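Firnstead Work Table, reviewed by Nele Van Rooij

The Firnstead is a fixed-height work table with a white top and a bolted steel frame. It ships in two cartons. Assembly took 31 minutes with the supplied hex key, and the leg bolts needed retightening after 7 days of use.

Rated load is up to 132 kg, evenly distributed. I did not test to that figure. Leaning on the front edge between the legs produces slight flex, less than on the Kullow table I used before.

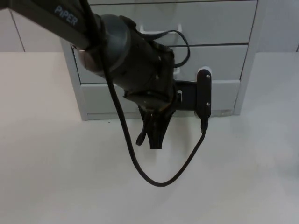 PiPER arm above the tabletop.

Surface finish is the strong point. Pencil and dry marker wipe off with a damp cloth. Permanent marker needs alcohol and leaves a faint shadow. Glare is low under a desk lamp but noticeable near a window in the afternoon.
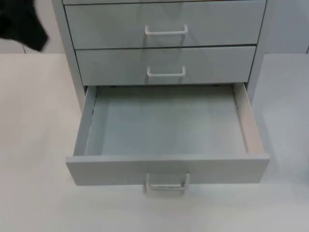 The leveling feet are less convincing. The thread is short, and on an old floor one corner of mine ran out of adjustment. Lies Van Hecke fitted Verbeke feet to hers, which use the same thread and have more travel. The edge banding is well bonded except at the rear left corner, where a small gap collects dust.

Recommended for light bench work on a level floor. For a vise or any hammering, look at something heavier.
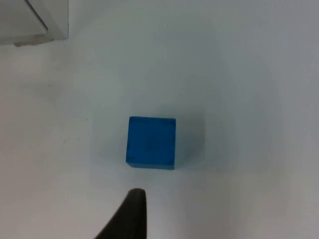

Can the top be replaced separately?
Firnstead sells it as a spare part, with the frame holes already drilled. The bolts are not included.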